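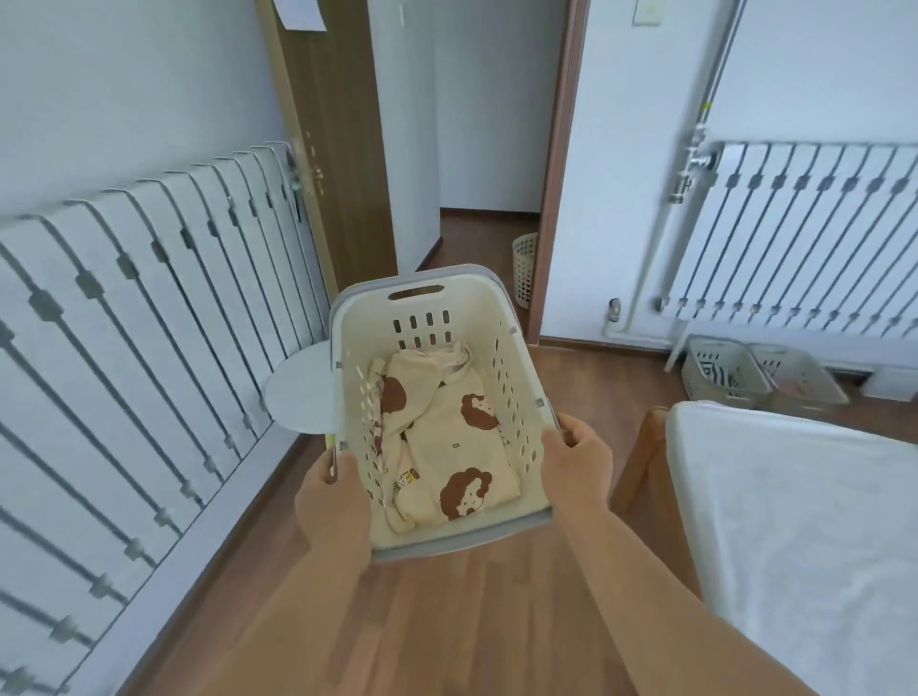 Eustaquio Gallegos told me on our first day that a laundry basket would be the death of our project, and he said it pretty cheerfully. I'd signed up for the home robotics project thinking we'd be building arms and wiring motors. We did none of that! Our team (we named ourselves Pradis, don't ask) got the data half, so we did chores with a camera at head height and cut the recordings into clips that a model could learn from.

My part was carrying and placing. Pick up the basket, walk it to the door, set it down, go again. I thought I'd be done by Wednesday. I ended up with 943 clips, and I threw out 110 of them, mostly because I'd turned my head and lost my own hands. You don't notice how much you look around while you walk until you have to watch yourself do it for an entire afternoon.

Labeling was worse. We used a little program called Honden that a team wrote last year, and it makes you mark the exact moment a grip starts. Is that the first finger touching, or when the thing leaves the floor? We argued over this for two whole meetings. We went with first touch, and then I had to redo everything I'd labeled before that (ugh).

Soft things came next. A basket keeps its shape, so the model got decent at guessing where the hands would go. Then we moved on to clothes and pillows and the guesses went all over the place.

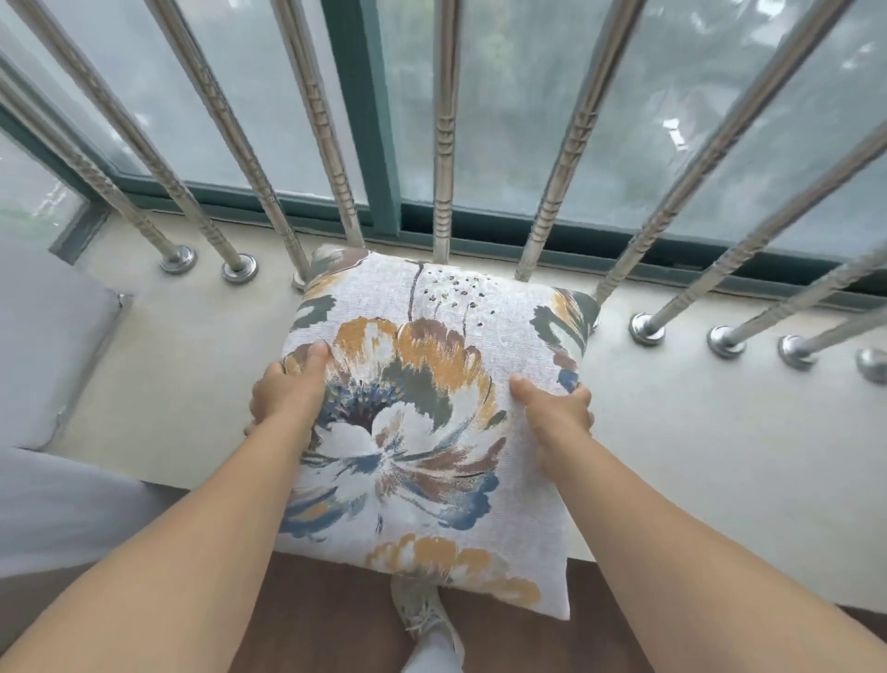
Why not just squeeze it from both sides every time, Bivdale asked in the comments on our project page, and I did try that! The trouble is that the model then learned one grip and put the hands in the same spot even when the pillow was turned. So I started mixing it up on purpose, one hand flat, one hand around the edge, and the guesses got better after 3 rounds of training.

Still on my list: stairs, bedsheets, and getting Honden to stop crashing when I hit undo.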